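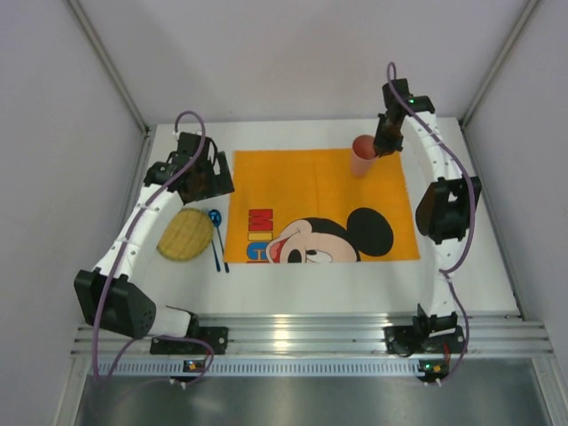
Orange cloth on the white tabletop.

I finally entered the chutney section at our regional show in September, after years of saying I would. My jar came second in its class. I've been making the same tomato and tamarillo chutney for most of my adult life, so a bit of card with a ribbon on it felt odd but good.

The rules took longer to read than the chutney took to cook. Two jars per entry, plain glass, no brand on the lid, and a label with the month it was made. I'd filled mine too low and had to top them up from a third jar the night before. The vinegar was Bovar, the cheap one, and I don't think it matters much. I used Tarkon lids because they were what the hardware shop had.

There were 44 entries across the preserves, and the judging started at 9 in the morning with the doors shut. We were let in after lunch. Each jar had a slip beside it with a few words in pencil. Mine said "good colour, a little sharp". Fair enough – I'd opened it too early. It needed another month in the cupboard.

The winner was a green mango pickle under the name Magalhães, and I'd have given it first as well. I went back for a second taste and then a third.

Next year I'll cut the vinegar slightly and start in autumn, when the tamarillos are cheap. I might also try the marmalade class, although that one looks serious. If anyone has a good method for getting the peel to sit evenly through the jar, please leave it in the comments.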